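# Varncombe abre un punto de recogida de verdura sin envase con cestas de mimbre

8 de septiembre de 2023

La cooperativa de consumo Varncombe ha puesto en marcha un punto de recogida de verdura de temporada en el antiguo almacén de la calle Darkach. Los socios pueden retirar allí su pedido semanal en cestas de mimbre, que se devuelven vacías en la siguiente visita. El servicio arranca con 174 hogares inscritos y sustituye al reparto en cajas de cartón que la entidad mantenía desde su fundación.

El local tiene dos entradas. La de la calle se usa para la recogida y la del patio para la descarga. Dentro hay una mesa larga de preparación, estanterías para las cestas listas y una báscula a disposición de quien quiera comprobar el peso de su pedido. La reforma ha consistido en cambiar la instalación eléctrica, pintar las paredes y poner un suelo que se pueda fregar con agua abundante. No se ha instalado cámara frigorífica. El género llega por la mañana y se retira por la tarde del mismo día.

El horario de recogida es de cuatro de la tarde a ocho y media. Quien no pueda acudir en esa franja puede autorizar a otra persona o pedir que su cesta pase a la mesa de reparto libre, donde cualquier socio puede llevarse lo que necesite. Los pedidos que sigan en el local al cierre se entregan a la mañana siguiente al comedor del barrio.

## Qué lleva la cesta

El contenido cambia cada semana según lo que cosechan las huertas proveedoras. Las de esta primera entrega venían con tomate, pimiento, calabacín, pepino, cebolla y un manojo de albahaca. Para finales de mes se espera la primera calabaza y, si el calor afloja, también acelgas y las lechugas de otoño. La cooperativa publica la lista la víspera en su tablón y por correo, y los socios pueden marcar hasta dos productos que prefieren no recibir. En ese caso se compensan con más cantidad de los demás.

Hay dos tamaños. El pequeño está pensado para una o dos personas y el grande para familias. La fruta se pide aparte y de momento se limita a melón, ciruela y uva. Los huevos, que antes se incluían en el reparto, quedan fuera hasta que se resuelva cómo transportarlos sin cajas de cartón nuevas. Los socios que guarden hueveras en buen estado pueden ir dejándolas en el local.

## Las cestas

Varncombe ha comprado 414 cestas al taller Widmer, que trabaja el mimbre en la misma comarca. La cifra permite que cada hogar tenga una en casa y otra en preparación, con una reserva para las que se rompan o tarden en volver. La compra se ha pagado con los fondos propios de la cooperativa y con una ayuda municipal de 2.000 euros para la reducción de residuos.

Antes de decidirse por el mimbre se probaron cajones de plástico plegables y bolsas de tela. Los cajones resultaban incómodos para quien va a pie o en autobús, y en las bolsas la verdura blanda llegaba aplastada. Las cestas ocupan más sitio en las estanterías, pero se llevan con una mano y dejan pasar el aire. El orden de llenado es el habitual en las fruterías: lo pesado en el fondo, las piezas largas de pie junto a la pared y las hojas y los tomates maduros arriba.

Cada hogar abona una fianza al darse de alta, que se devuelve íntegra al causar baja si la cesta está en condiciones de uso. Un asa floja o una varilla suelta no se descuentan. El taller se ha comprometido a repasar las piezas dañadas una vez al trimestre, y las que no tengan arreglo se destinarán al compostaje una vez desmontadas.
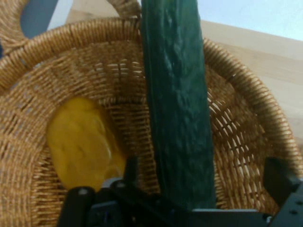 Para la limpieza basta con un cepillo seco y, si queda tierra pegada, un paño húmedo. La cooperativa pide que no se metan en el lavavajillas ni se dejen en remojo, y que se sequen a la sombra antes de devolverlas. También recomienda sacar la verdura al llegar a casa. El pepino y el calabacín aguantan bien unos días en la parte menos fría de la nevera, mientras que el tomate se conserva mejor fuera, en un plato y sin amontonar. La albahaca puede ponerse en un vaso con agua, como un ramo, lejos del sol directo.

## Altas y precios

El plazo para nuevas altas sigue abierto hasta completar 45 plazas más. La inscripción se hace en el propio local, en horario de recogida, o mediante el formulario que se envía por correo a quien lo solicite. Hay que indicar el tamaño de la cesta, la frecuencia (semanal o quincenal) y los productos que no se desean. El primer pedido se prepara la semana siguiente a la del alta.

Los precios se mantienen respecto al reparto anterior. La cooperativa los revisará al terminar la temporada de verano, cuando se conozca el coste real del local y del transporte. Los avisos de cancelación deben darse con dos días de antelación. Pasado ese plazo el pedido se cobra, aunque el socio puede ceder su cesta a otra persona sin coste.

Las huertas que suministran la verdura están reunidas en la agrupación Zatia, que organiza un único viaje de descarga al día. Los agricultores recuperan en ese mismo viaje los cajones de campo en los que traen el género, y se llevan además los restos de la preparación para sus composteras.

El local de Darkach permanecerá cerrado los festivos. Las semanas en que coincida con uno, la recogida se adelantará a la víspera en el mismo horario, y el cambio se anunciará en la puerta y por correo.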